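Does our county holiday need a vote every year?
Posted in Local History & Government

Salma Berrada
I just moved to Amon and I love that the whole county closes up in March for Charter Day! My neighbor says the council has to approve it again each year, but the library calendar lists it as permanent. Which is right? And does it mark the split from Ruddock County or the first council meeting? I'm putting together a little handout for my daughter's class and want to get it right.

Mounir Kettani
Pretty sure it's permanent. We've had it off as long as I've lived here. Great parade too!
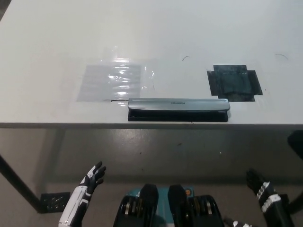 Three-hole punch on a white table

Gilles Fleury
Oh, I love this one! It's permanent. Ordinance 431 made it a county holiday, and the only thing the council votes on each year is the parade route and street closings, so that's probably what your neighbor has in mind.

As for the date, it marks the split. The charter passed first, but Amon stayed part of Ruddock for 2 more years while they sorted out the courts and the roads (there were 62 miles of road to divide up, and they argued over every one). The first council meeting came later, in the old grange hall at Lallgate. The county clerk has the minutes and will copy pages for you if you ask. Do go look, the handwriting is gorgeous!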